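Caron卓上操作データセット README

はじめに
Caronは、家庭にある小物をロボットアームで扱う動作を集めた、模倣学習用の小さなデータセットです。Iltenの研究室で始めた収録が思いのほか楽しくて、気がつけば3,000エピソードになっていました。手に取ってくださって、本当にありがとうございます。少し長い説明になりますが、お茶でも飲みながらお付き合いください。

収録の中身
操作者が遠隔でアームを動かし、その間の関節角、グリッパーの開閉指令、固定カメラの映像を同時に記録しています。机の上に置くのは、緑のボウル、小さなカップ、青いスポンジといった、どこの台所にもありそうなものばかりです。ひとつのエピソードにはひとつの指示文が付いていて、「ボウルに手先を近づける」のような短いものから、複数の物を順に動かす長めのものまであります。指示文はRéka Simonがほとんど一人で書いてくれました。言い回しに少し癖がありますが、そこも含めて気に入っています(直したい方は、どうぞご遠慮なく!)。 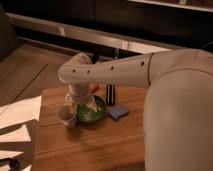
図1 緑のボウルに手先を下ろしたアーム。固定カメラの映像より。

物の配置について
配置はエピソードごとに少しずつ変えています。最初のころは定規で位置を測っていたのですが、きれいに並びすぎてしまい、学習した方策が少しのずれにも弱くなりました。そこでEdit Kocsisの提案で、毎回手でざっと置き直すやり方に切り替えました。ボウルの陰にほかの物が半分隠れるような配置も、そのまま残してあります。物の重なりや影が気になる方は、メタデータのocclusion欄で絞り込めます。

照明も揃えていません。朝に録ったものと夕方に録ったものでは、床の明るさも木の色味もずいぶん違って見えます。色に頼った物体検出を試す場合は、どうかこの点にご注意ください。 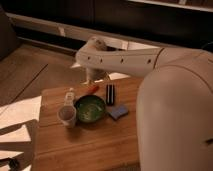 図2 木の板の上に並んだ小物と、その奥寄りで下を向くグリッパー。

ファイル構成
episodes/ 映像と関節角の記録
labels/ 指示文と成否の判定
splits/ 学習用と評価用の一覧
tools/ 読み込みと再生のスクリプト

評価用には400エピソードを取り分けてあります。学習に混ぜないよう、読み込みスクリプトの既定値では除外しています。成否の判定はCsenge TakácsとRavinder Marchandの2名が別々に行い、意見が割れたものにはdisputedの印を付けました。割れた例を眺めていると、「つかんだ」とはどこからを言うのか、だんだん分からなくなってきます。

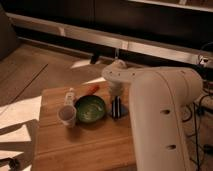

失敗したエピソードも消していません。つかみ損ねて置き直したり、途中で迷って手先が止まったりする動きは、復帰動作の学習に役立つと考えているからです。成功例だけを使いたい場合は、labels/の成否欄で選んでください。なお、操作者が手を休めている区間は、前後を含めて自動で切り詰めています。切り詰めが強すぎると感じたら、tools/の再生スクリプトに元の時刻を表示する設定があります。

既知の問題
6月に収録した分のうち16エピソードで、映像と関節角の時刻がずれています。一覧はsplits/の中に置きました。次の版で直すつもりですが、急ぎの方は読み込み時に外してください。

連絡先
不具合のご報告も、使ってみた感想も大歓迎です。Viktória Pintérまでお寄せください。土曜日は収録をしていることが多く、お返事が週明けになるかもしれません。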